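30 June 2023 – coffee bench, Inwood workshop

Kettle descaled, grinder brushed out, cups and lids through the tub. That was meant to be a half-hour job before the tasting. Writing it up so the next person on the roster (Khôi, I think, unless he swaps again) can't claim ignorance.

Lids first, as they're the worst of it. The sip lids hold old coffee under the rim and behind the little plug, and a quick rinse does nothing for either. What worked in the end:

- soak in warm water with a drop of the unscented detergent, lids only
- soft brush round the inside of the rim, then through the sip hole from both sides
- plain water in the big tub, swish, out
- stand them on edge to drain if they'll stay up

Elżbieta says flat is fine. Elżbieta also stores her umbrella closed and wet, so I'm going with on edge.

Tipped one of the lids back and sniffed it after the second rinse. Still a bit of April in there. Put it through again.

Cups are easier. The ribbed ones look like they'd trap everything and hardly trap anything, a pleasant surprise from something Hiếu picked for looks. The ribs do grab a tea towel, so leave them to air dry. Please don't stack them. We lost two that way in the Bisholm kitchen and I'm still hearing about it from Gwawr, who was not even there.

Kettle: citric acid, boil, sit, pour, boil again with clean water, pour. Keep the wooden handle and the band round the bottom out of the sink. Wipe those with a barely damp cloth. Someone has been dunking it, and the someone knows who he is (Đức).

Scale reads 2 g heavy against the Schnyder check weight, and did so again after I moved it along the bench. I've left it where it was. If you care, tare with the empty server on and watch the difference instead of the total. If you don't care, carry on as you have been.

Bench partway through, with the lids still all over the marble:
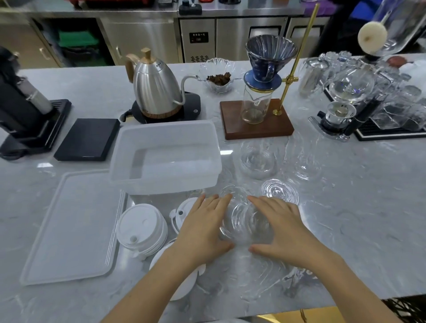
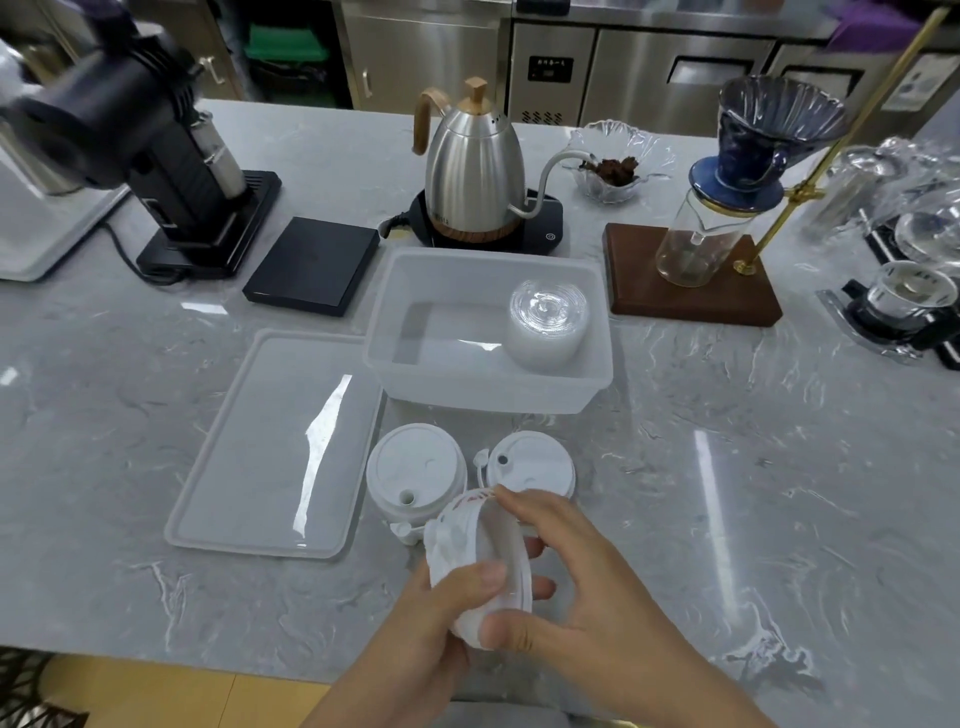

Then the tasting itself, which I'd nearly forgotten was the point. Hornia washed, fresh bag, same water as last time. First pour was sour and thin. Ground two clicks finer and it came good, or at least came brown. Hiếu got apricot. I got coffee. Gwawr got a phone call and missed it.

Left over for whoever's next:

- grinder chute still throws chaff sideways, the brush only moves it somewhere else
- new citric acid, we're on the last spoonful
- spare gasket for the kettle lid, if such a thing is sold
- somewhere sensible to keep the lids, with a cover on it

Order number for the filters is 1591, on the pink slip under the phone. Second time I've written that down. The slip says 459 as well, in Đức's handwriting, and he has no idea what it's for either.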